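Setting up your first request show in Urumlow

Lovely, you've got your login, so let's get you on air! Allow 60 minutes for a first run-through.

1. Open Urumlow and choose New Programme.
2. Type the show name and pick your slot. Late shows run for 2 hours.
3. Drag your opening jingle to the top of the running order.
4. Press Save. The title turns bold once it's stored.

Note: leave at least four requests in the queue before you go live. Glenys Skyrme keeps far more than that on Harnham Nights, and her listeners love it!

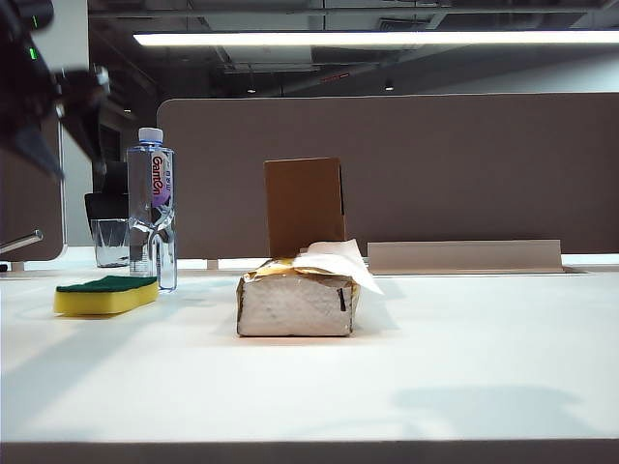

Dedications come next, and they're the best bit of the whole show. Print them out if you like paper (plenty of our presenters do) and spread them over a big white table, where you can see every name at a glance and shuffle them as the calls come in. Then match each one to its song in Urumlow.

5. Click Dedications, then Add.
6. Enter the name exactly as the listener spelt it.
7. Press Link to Track.

Caution: deleting a track deletes its dedication too.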